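Count the people who stay out

Grant reports in the anti-trafficking field still lead with the number of people removed from forced labor. I have written enough of these reports to know why the number sits on page one. It is easy to read and it fits in a board paper. My argument is that it should move to page 5, and that page one should carry a different figure: how many of those people are still out, and still paid, a year later.

Take the Datcombe program, which worked with bonded workers in brick kilns and small textile units. Its final report listed 300 people released. A follow-up survey reached only part of that group, and 31 of those reached had taken a new advance from an employer on terms close to the old ones. The report placed this in an annex. No funder I know of asked about it.

The cause was not hard to find. Release papers took six months to process in most cases, and the state payment that depends on them came later still. A household with no income for six months borrows. The lender with cash on hand is usually the labor contractor.

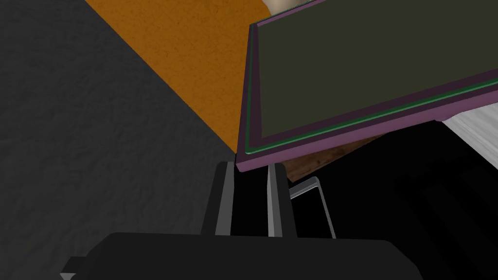 Return rates should be a contract term, with money attached. At present a grant pays out on release and closes soon after, so the partner's budget for follow-up ends at the point where the risk of a new debt is highest. Release and follow-up ought to be funded as a pair and run side by side, like the two upright fingers of the gripper shown here, with matching budgets and the same end date. A partner that can pay for raids and legal filings but has no line for a caseworker in month eight is being asked to deliver half a service.

The usual objection is cost. Tracking people who move for seasonal work is slow, and phone numbers change. Maltaten, a small network that runs savings groups in two districts, handles this by having group members report on each other's work status at the monthly meeting, with consent recorded at the start. The data is rough - members miss meetings, and some answers are guesses - but it exists, and it costs little more than the meetings already did.

A second objection is that partners will hide bad results if money depends on them. Some will. The Tereo fund dealt with this by paying for completed follow-up interviews, whatever the answers were, and setting a separate sum aside for families in new debt. Reported returns went up in the first year, as they should have. The returns had been there before.

I would ask funders to make one change before the next round opens in September. Add a line to the reporting form for people in paid work of their choice 12 months after release, and leave it blank where the partner does not know. A form with many blanks would still tell a board more than the current one does.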